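From: Jawad Virk
To: Plurkstead supporters list
Subject: Re: Haddad to Vanduvine?

Wai-kit Lo wrote:
> Has anyone heard more on Zaid Haddad? My cousin reckons
> Vanduvine have put in an offer and he's gone by January.
> If it's true I'm not renewing. We've got no one else who
> can finish.

Hi Wai-kit and all,

Put the membership form back in the drawer for a minute! I was at training on Thursday night and Zaid was there for the whole session, doing the shooting drills and complaining about the pitch like always. I asked Hok-lam Tseng straight out on the way to the car park and he said there'd been a phone call from Vanduvine and that was it. No offer, nothing in writing. Mind you, he's the coach, so he would say that.

The figure going round is 2,000 for the transfer, and if that's all they've got I'd be insulted on his behalf. He scored six in the first half of the season and set up heaps more (the one against Buren was the best goal I've seen at our ground, and I've been standing behind that net for years). Losing him would hurt, but I'm more worried about the left side of defence, where we've been rubbish since Yen left.

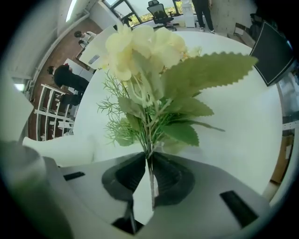 Cream flowers and greenery, artificial.

Anyway, my guess is they're really after Pao-chu Kwok and the Zaid talk is a smokescreen. Pao-chu is out of contract at the end of the season, he's the right age and he can play in three positions. Has anyone asked him? I didn't get the chance – he was off the moment the whistle went.

On the crowd question from last week, the gate for the Buren match was 552, our best this season by a fair way. Forty-four of those came on the away bus and I swear they made more noise than the rest of us put together. Can we please sort out a song that everyone knows the words to? The second verse was just humming.

I'll be behind the goal as usual for the next home match if anyone wants to argue about any of this in person.

Cheers,
Jawad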